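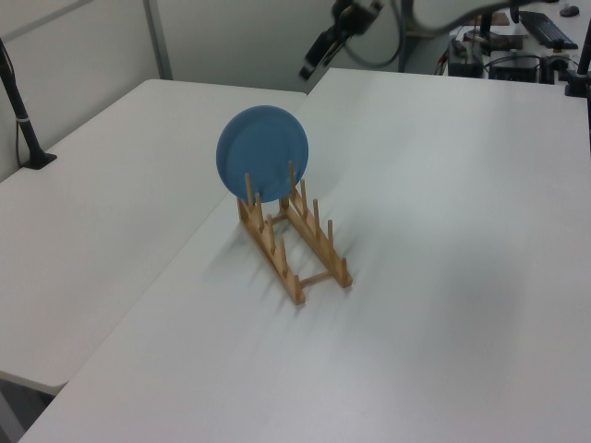
Hard water film on glazed plates: citric acid or dishwasher salt?

Forum: Kitchen and Laundry > Water and Limescale

Breka_tap
Moving this out of the kettle thread. Supply here tests at around 300 ppm as calcium carbonate. Hand washed plates left to drain develop a grey film, worst on matt glazes. Wiping with a damp cloth moves it about but does not remove it. I have tried 19 g of citric acid per litre, five minutes' soak, then a rinse. The film goes and is back within a week.

Homa Kazemi
It will come back. You are removing the deposit and then drying the plate with the same water. Either dry with a cloth straight after rinsing or do the final rinse in softened water. Stronger acid changes nothing except the life of the glaze.

Breka_tap
Cloth drying is what I was trying to avoid. With the plates upright, most of the water runs off within a minute or two. The residue sits along the bottom edge, where the last of it collects.

Plerkari
Angle matters more than people think. I tilt mine back slightly and turn them once. Less film on the face, same amount on the rim.

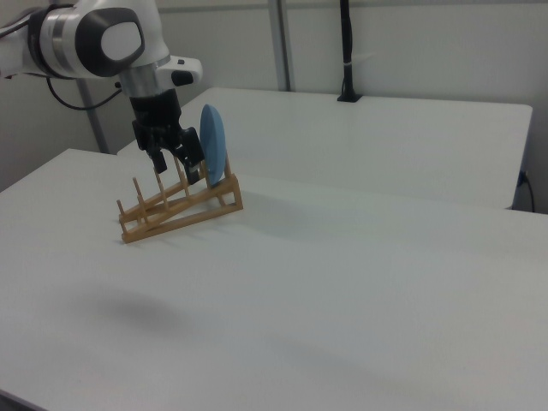
Samina Jatoi disagrees with the point about acid. Her view is that a weak soak once a month does no harm to a sound modern glaze, and that the damage people report is mostly metal marking from cutlery, which looks similar and also comes off with a mild abrasive.

Homa Kazemi
On gloss, agreed. On matt I would still test the underside first — 100 ml of solution and an hour's wait will tell you.

skurkmont526
Has anyone fitted a small softener under the sink? I was quoted for a Bedoya unit, but the fitter could not say how much salt it uses.

Plerkari
Fit it to the hot feed only and keep the cold for drinking. Ask for the litres per regeneration in writing.

Breka_tap
No room under mine. I will try a jug of filtered water for the last rinse, starting Thursday, with half the plates done the old way for comparison. Will post the result in the kettle thread if this one gets locked.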